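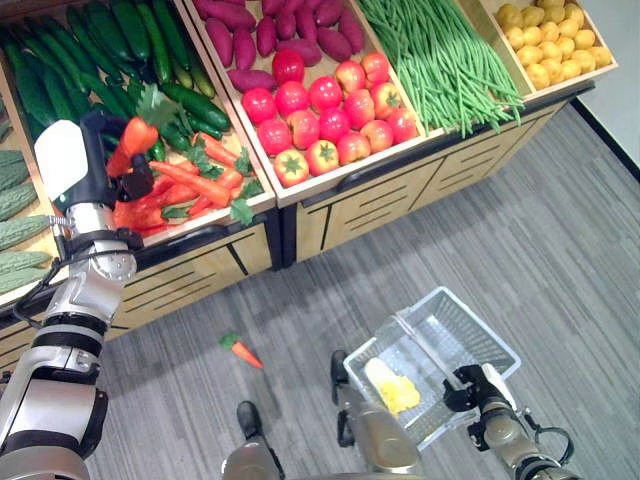

How Does a Robot Pick Up a Carrot?

Grab a pencil off the table. Go ahead, I'll wait!

Did you think about it? I bet you didn't. Your fingers opened, your hand went to the right spot, and your fingers closed just tightly enough. If the pencil rolled a little, you followed it with your eyes and got it anyway. You've been practicing that since you were a baby, and you dropped a lot of spoons along the way.

A robot has to be told how to do all of it, and my job is to try out different robot hands and see which ones are good at what. (Yes, that's a real job. Yes, I get to play store.) We have a wooden vegetable stand, a shopping basket and two robot arms, and we ask the robot to do the shopping.

First, a word you'll need: gripper. A gripper is whatever a robot has at the end of its arm for holding things. Some look like hands and some look like pliers. I once tested one that was basically a balloon full of coffee grounds, and I loved it, but it was terrible with cucumbers.

Vegetables make a great test because they're all so different. A carrot is long and pointy at one end. A tomato is round and wants to roll away. Green beans are skinny, and if you reach for one you may get a whole bunch. A gripper that does a lovely job on one of them can be hopeless on the next.
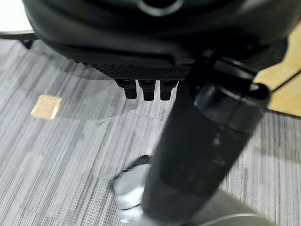 Robot eyes are the next thing to compare, and people are often surprised by where we put them. You have two eyes, both in your head. A robot can have a camera on its head and another one down on its wrist, right by the gripper. The head camera is good for the big question: where are the carrots? The wrist camera is good for the close-up question: are my fingers in the right place? But a wrist camera has a funny problem. It sits so close to the gripper that the big black gripper housing fills up a lot of what it sees, and then a piece of the arm can cover up more. Down on the striped carpet there's a little block of pale wood, and it's easy to spot on the left side, but anything behind that thick black arm piece is hidden. And when a wrist moves fast, the picture can go blurry too.

Try it yourself! Make a tube with one hand, hold it up to one eye, and look only at your other hand while you pick up a sock. Now do it again with your whole head free to look around. Which was easier? Robots use both kinds of looking together.

The third thing we compare is the controller. That's the part that decides how the arm moves: how fast to go, when to slow down, how hard to squeeze. We keep the arm and the gripper the same and change only the controller, so that if the robot does better, we know why. Scientists call this a fair test, and you can do one at home with paper airplanes. Change the wings OR change the paper, but don't change both!

I tested two controllers called Pledia and Tidport, and each one got 600 tries at picking up a vegetable and putting it in the basket. Pledia got 463 right. Tidport got 378. So Pledia won, but Tidport was much gentler with the leafy things, and I still have a soft spot for it.
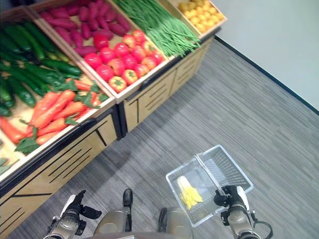 Written by Ebere Anozie
Flaltwood Kids' Science Pages
2025-10-10

Now let's talk about using two arms at once. Shopping is a two-handed job! One hand holds the basket and the other hand picks. Look at the robot's right gripper, with its black fingers wrapped around the rim of the basket. It has to hang on and keep the basket steady, even while the other arm is reaching across to the stand. The left gripper is empty with its fingers partly open, so that's the one free to pick. There's one yellow-and-white vegetable in the basket so far.

Holding still sounds easy, but stretch one arm way out to the side and you'll feel your whole body lean. Robots have that trouble too. The controller has to keep the basket arm steady while the picking arm swings around.

Squeezing is the other tricky part. Squeeze too softly and the carrot slips. Squeeze too hard and you could squash a real tomato. Some grippers can feel how hard they're pressing, a bit like your fingertips can. The one we call Cieślak can do this, and it took me nearly 8 weeks to get its squeeze the way I wanted it, starting back in May.

Here's a game to play with a friend. Put on thick oven mitts and try to move grapes, a banana and one uncooked noodle from a plate into a bowl. Then swap the mitts for kitchen tongs. Write down which tool was best for each food, and go slowly with the noodle!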